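September
By the site visits correspondent

Open day at the Durnholm stone works

The works at Durnholm opens its gates to the public once a year. Visitors are taken through in small groups, starting at the block yard and ending in the sample hall. I joined the first group after the safety talk. Hard hats and ear protection were supplied, and shoes with a closed toe were required.

The plant does no quarrying. It buys rough blocks, saws them into slabs, polishes the slabs and cuts part of the output to size for bathrooms, stairs and window sills. The rest leaves as full slabs for other shops. Most of the gray granite comes by rail through Stollden. The veined marble is sold under the trade name Kakakhel and arrives by truck.

The block yard

Every block is hosed down and inspected before it is accepted. The inspector looks for hairlines, which show as dark threads for a minute or so while the surface dries. A hairline running parallel to the intended cut can be tolerated. One running across it usually means the block is turned, cut down or sent back. The blocks carry painted numbers and an arrow for the bedding direction. Block 632 was on the cradle when we passed, already chained for the saw shed.

The yard foreman explained the orientation rule at some length. Sawing with the bed gives a cloudy, even face. Sawing across it gives the long streaks that buyers expect in a marble. Granite from the Stollden line is less sensitive, although the works still keeps the arrow facing the same way through a whole order. If one slab is flipped end for end, the crystals catch the light differently, and the joint can be picked out from across a room. In a small room clad on adjoining walls, the inside corner is where this gets noticed first.
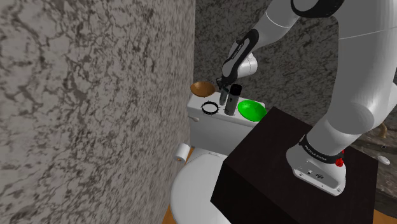 The saw shed

Two types of saw are in use. The older is a gang saw by Stanetti, with a row of steel blades swinging in a frame and a slurry of water and grit fed from above. It is slow, and a hard block can stay under it for days. The newer is a multiwire machine with diamond beads, and it handles nearly all of the granite. The gang saw is kept for marble and for odd sizes.

Standard slab thickness is 3 cm for counters and stairs. Wall cladding is sawn thinner. Variation across a slab is checked with a caliper at 5 points, at the corners and in the middle, and the readings are chalked on the edge. I asked what happens to slabs out of tolerance. They go to the calibrating line, which grinds the back flat. Cladding needs this more than counters do, as the adhesive bed behind a wall panel leaves little room for correction.

Water use is high. All of it runs through floor channels to a settling tank, then through a filter press, and returns to the saws. The press cake is a gray paste, stiff enough to stack. A local brick maker takes a portion and the remainder is landfilled.
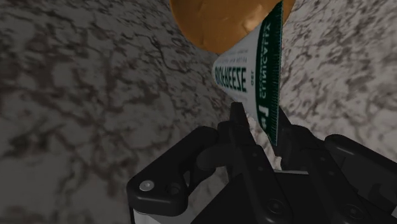 Marble gets a resin treatment before polishing. The slabs are dried in an oven, coated with a thin epoxy and put under vacuum so that the resin is drawn into the open veins. After curing, the polishing heads take off nearly all of what is left on the surface. The guide was direct about this step. An untreated slab with heavy veining would often break in handling, and a customer who asks for natural stone without resin is shown a different material.

The polishing line runs through a series of abrasive heads, coarse to fine. Gloss is measured with a handheld meter at the end. The target for granite is higher than for marble. Bathroom floors are normally ordered honed, a matte finish with better grip, while the walls in the same room may be ordered polished.

Sealing and care

The sample hall has a bench where visitors can try sealers on offcuts. Drops of water, oil and lemon juice are left on the stone and wiped after a set interval. Oil darkened the unsealed granite and did nothing visible to the sealed piece. Lemon juice left a dull ring on the polished marble in both cases. A sealer slows absorption and does not stop acid from etching the surface. The staff advice for marble in a bathroom was plain: neutral soap, no descaler, and a tray under anything that leaks or drips.

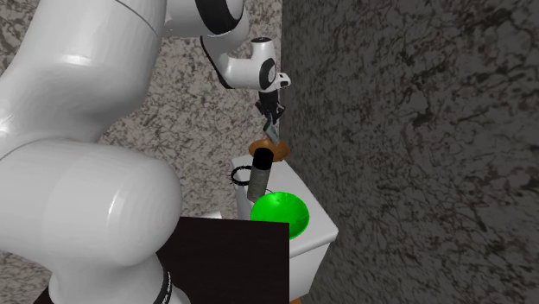 Offcuts are sold by weight from a rack near the exit, cash only. The pieces are unsorted and the edges are sharp, so bring gloves. I bought a strip of the gray for a window sill. It had a saw mark on the back and was otherwise clean.

Practical notes

The tour lasts a little over two hours. Admission is limited to 100 visitors for the day, and the list fills early. Parking is on gravel beside the rail siding. The saw shed is loud even with ear protection, and the floor there is wet throughout. There is a canteen, which closed at 2 p.m.

Comments

gritty_edge
Was the gang saw running? When I went it was down for blade tensioning and we only got to look at it.

siding_walker
The etching point should be in bold. We have a ring on our vanity top from a bottle of bathroom cleaner, sealed twice before that.

gritty_edge
You can have that repolished in place. Ask for someone who does marble, as the powder for granite is different.

tilesetter_north
Good note on slab direction. I mark the backs with a wax pencil before anything gets cut. Did they say which thickness they use for walls?

Reply from the author
The gang saw was running, with a marble block in it. On wall thickness, the guide gave no single value and said it depends on panel size and fixing.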